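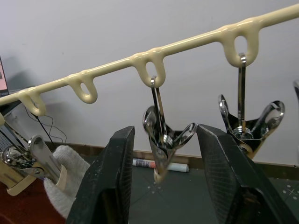

Figure 1. Hanging clips on a cream-colored rod with rounded loops.

4.2 Do early reports about a new phone help people decide when to buy?

Advice about when to buy a phone usually rests on one claim: that a shopper who knows what is coming next will make a better choice than one who does not. The claim sounds reasonable, and we found it repeated in nearly every buying guide we read. We found very little evidence for it. Most guides that mention evidence point back to the Londdale survey, in which owners were asked whether waiting had been worth it. Owners who waited said yes. So did owners who had not waited, when they were asked whether buying early had been worth it. A question that gets the same answer from both groups tells us that people like to approve of their own purchases, and probably little else.

Kartha's earlier work is more careful and deserves a longer look. Jagadeesh Kartha followed 220 shoppers who had said they were ready to replace a phone, and compared those who read launch rumors with those who did not. Rumor readers put off buying for longer and ended up with newer models. From this he argues that rumors work as useful market information. We are not convinced. People who already plan to wait have more reason to read rumors in the first place, and the design cannot separate the two. Kartha admits this in a footnote, but the admission is missing from his abstract, and it is the abstract that gets quoted.

There is also the matter of what "better" means. In the Kartha study a purchase counts as better if the phone was released later. That is a measure of newness. A shopper whose old phone had a failing battery, and who nursed it along for 13 weeks to get a slightly brighter screen, would be scored as a success. We doubt that the shopper would see it that way, at least during those weeks.

To get around these problems we used the Barcombe archive, which stores 2000 rumor posts along with the final specifications of the phones they were about. Each post was scored on whether it named a feature, a price or a launch window, and whether the finished product matched. Posts that named a feature did fairly well, mostly for dull reasons. A new phone in a yearly series will nearly always have a faster processor and a changed camera, and a writer who predicts these things is taking no risk. When we set aside features that had also changed in the previous model, the rate of correct posts fell sharply. Price posts were worse. Many gave a range so wide that hardly any result could have proved them wrong, and we had to decide whether to call these correct. We did, which flatters the rumor sites, and the reader should keep this in mind.

Launch windows were the hardest to judge. The Cloleo handset is a useful case. Its launch was reported for early spring, then for summer, then for the fall, and it went on sale in December. Several sites later said they had been first with the news of a December launch, and in a narrow sense some had been — they had by then named most of the other months as well. A shopper who had acted on the first report would have gone most of a year without a phone that could have been bought at a discount at any point.

Defenders of the launch calendar tend to fall back on price at this stage. Even if the rumors are shaky, they say, older models get cheaper when new ones arrive, so waiting pays either way. The Prajapati price tracker is often offered as proof. It records list prices, though, and many phones in its sample were sold under carrier deals or with trade-in credit, where the amount paid can move in the opposite direction. Trade-in credit is a particular worry. The old phone loses value during the same wait in which the new one gets cheaper, and the tracker follows only one of them. We asked for the trade-in records and were told they had not been kept.

We do not claim that waiting is a mistake. Our data cannot show that, and a study that could would need to assign shoppers at random to wait or to buy, something few shoppers would put up with. Our point is smaller. Of the 5 sources most often cited in favor of launch-based advice, none measures how satisfied people were with the phone they used in the meantime, and only one records what anybody paid. A guide that tells readers to hold off until the next event is offering an opinion, and should probably be read as such.

Two limits of our own work should be stated. The archive leans toward expensive phones, which attract more rumors, and may say little about cheaper ones. The scoring was also done by the authors, who had a fair idea of what they expected to find. The scores for price posts were checked a second time by a reader outside the project, and the disagreements are listed in the appendix. Scores for launch windows have not yet been checked.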